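Sarero workbench top, strip-laminated, pale

Item 579 — supplied by Rurell
Page revised Jul 17, 2021

The Sarero is a solid wooden bench top in narrow butcher-block strips, sold for packing, sorting, light assembly and general workshop use. It comes rectangular, square-edged, sanded on both faces and oiled once before dispatch. The top can be fixed to the Galtholm steel underframe or to any flat support that holds it along both long sides.

## Surface

Strips are selected for straightness and soundness. They are not matched for colour. Most are pale tan, and a top will normally include several darker brown strips, which may fall together near the middle or towards one corner. Darker strips are the same grade and the same hardness as the rest and are not accepted as grounds for return.

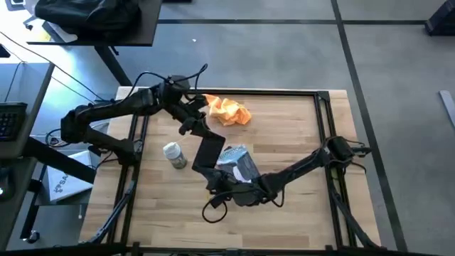
Geert Coppens: We ordered two and put them end to end. One has hardly any dark strips and the other has a band of them, so from across the room they look like different products. No complaint about flatness. If you want a pair to match, say so on the order, as they did swap one for us.

Requests for paired tops are handled by the Abella depot and add 6 working days to delivery.

## Fixing rails and clamps to the top

The top accepts metal rail framing, edge clamps and screwed fittings. Observe the following:

- Drill a pilot hole for every screw. Do not drive screws directly into a glue line.
- Keep screws clear of the outermost strip on each long side.
- Rails laid flat on the surface should be lifted once a year so that the wood beneath can be oiled.
- Use slotted holes where a rail crosses the strips. The top moves across its width with the season, and a rail fixed hard at both ends will hold it back and may open a joint.

Rail framing is not supplied. Fixing pack 318 contains screws and slotted plates for the underframe only.

## Care

Wipe with a damp cloth and dry straight away. Lift tins, bottles and jars when cleaning, and do not leave a wet base standing on the wood overnight. A soft cloth is enough for dust; scouring pads will mark the oil finish and leave a dull patch that shows under side light.

Cloths used for oiling must be laid out flat to dry, outdoors if possible. Oily cloth left bunched up can heat and catch fire. 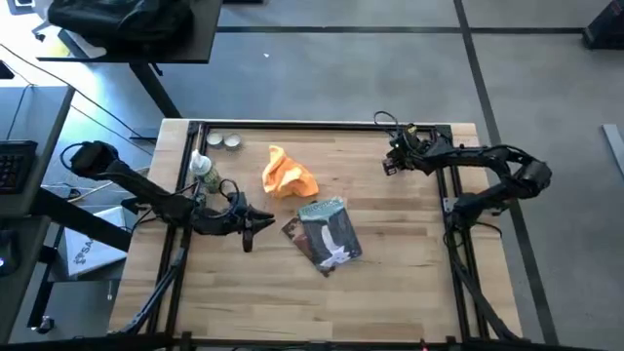
**Can I sand out a stain and oil only that part?**

Sand the full length of the affected strips, along the grain, then oil the whole top. Oil applied to one spot dries darker than its surroundings. Allow a full day before putting anything back on the surface.

## Ordering

Order by item number and state whether the top is to be delivered with or without the underframe. Tops ship flat, wrapped, on a returnable pallet. Price for the top alone is 230, excluding delivery. Tops ordered in November are delivered after the annual stock count.

Trade enquiries: Luana Vieira, Rurell.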